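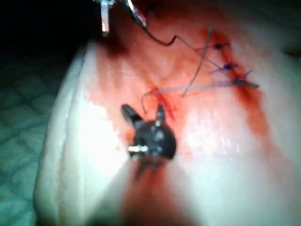

Imogen Entwistle wrote after last term's session that she had never thought of the box as part of the film, and could we please do more on packaging? We certainly can!

Week 4: The collector's edition as an object

Our main case is the Stuvum release of Takagi, a limited run of 1000 numbered copies. Get your hands on one before the seminar if you can (the library has a copy at the desk, two-hour loan).

Things to look at closely:

Slipcase. Matte outside, gloss on the title only. Tilt it under a lamp – the lettering seems to lift off the card, and it's lovely.

Booklet. 94 pages, sewn, with the storyboards printed at full width. Compare the Belham booklet, which is stapled and much thinner.

Discs. Two cuts of the film. The longer one adds 14 minutes, nearly all of it in the harbour section.

Spine. Stastley put the number on the spine, Stuvum hides it inside the lid. Which would you want on your shelf, and why?

Written task: 300 words on one edition you own or can borrow. Start with the cover, and say what it promises about the film before you press play. Bring it along too – we'll pass them round!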